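Ata da reunião de acompanhamento da célula bimanual, julho de 2026
Presentes: Arwel Jarman (integração), Ramesh Rastogi (manutenção), equipa de ensaios da Nidero
Ausente: representante da Prerkex, que enviou relatório por escrito
Redação: secretariado técnico da Nidero

1. Aprovação da ata anterior
Aprovada com uma correção. Onde se lia "problema resolvido", passa a ler-se "problema não observado desde a última alteração". A frase original vinha do relatório da Prerkex e ninguém da casa a subscreve.

2. Posição de repouso e ambiente simulado
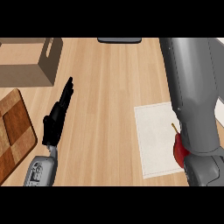
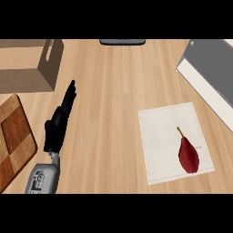

Simulação: mão esquerda vazia sobre a mesa, pera vermelha em cima do pano branco.

A Prerkex propõe dar por concluída a configuração da célula com base nas 404 execuções em simulação. Arwel Jarman lembrou que 265 dessas execuções são anteriores à mudança dos limites de junta do braço direito e, por isso, dizem pouco sobre a configuração atual. Pediu que fossem retiradas da contagem. O relatório da Prerkex soma-as todas na mesma linha, sem nota.

Ramesh Rastogi perguntou de onde vêm os valores de atrito usados no modelo da mão. Não constam do relatório. A equipa de ensaios julga que são os valores de origem do simulador Astetti e que nunca foram medidos na máquina. Enquanto isto não for esclarecido, a manutenção não aceita os resultados de preensão como argumento para alargar o intervalo entre revisões.

Discutiu-se também a folga entre o braço direito e os objetos pousados na mesa. A Prerkex escreve que a folga é "confortável". Foi pedido um número, em milímetros, medido na articulação inferior e não no punho.

Decisão: a configuração não é dada por concluída. A Prerkex repete a série completa com os limites novos e entrega os registos em bruto, não apenas o resumo.

3. Calibração do braço esquerdo
O desvio do zero da junta do punho voltou a aparecer na célula física depois de um arranque a frio. O procedimento da Pugh manda recalibrar e seguir. Ramesh Rastogi considera que recalibrar todas as semanas esconde a avaria e suspeita do conector do codificador, que já foi reapertado duas vezes. Arwel Jarman inclina-se mais para o controlador, mas admite que não tem dados que o sustentem.

Fica combinado trocar primeiro o cabo, por ser a peça mais barata, e deixar a célula trabalhar 220 ciclos sem recalibrar. Se o desvio regressar, abre-se o punho. O valor do zero é anotado à mão em cada arranque, dado que o registo automático falhou na última vez que fez falta.

4. Plano de manutenção
Proposta da Pugh: passar a inspeção dos tendões da mão para um intervalo de 300 horas. Na folha que a acompanha não há um único ensaio de fadiga, só uma referência a "experiência com clientes". Rastogi perguntou quantos clientes e com que carga. Sem resposta até à data desta reunião.

Decisão: mantém-se o intervalo atual. O assunto só volta à ordem de trabalhos com documentação.

5. Paragem de emergência
O botão do lado da porta continua a exigir dois toques para rearmar. A Prerkex classifica a situação como menor. A reunião discorda e a célula fica limitada a velocidade reduzida até à substituição do bloco de contactos.

6. Ações
Prerkex: repetir a série, indicar a origem dos valores de atrito, fornecer a medida da folga.
Rastogi: trocar o cabo do codificador e encomendar o bloco de contactos.
Jarman: separar as execuções antigas das novas e refazer a tabela de resultados.
Nidero: pedir à Pugh os ensaios dos tendões, por escrito.

7. Próxima reunião
Em agosto, depois de recebidos os registos em bruto. Se não chegarem, a reunião é adiada e o pagamento da segunda fase também.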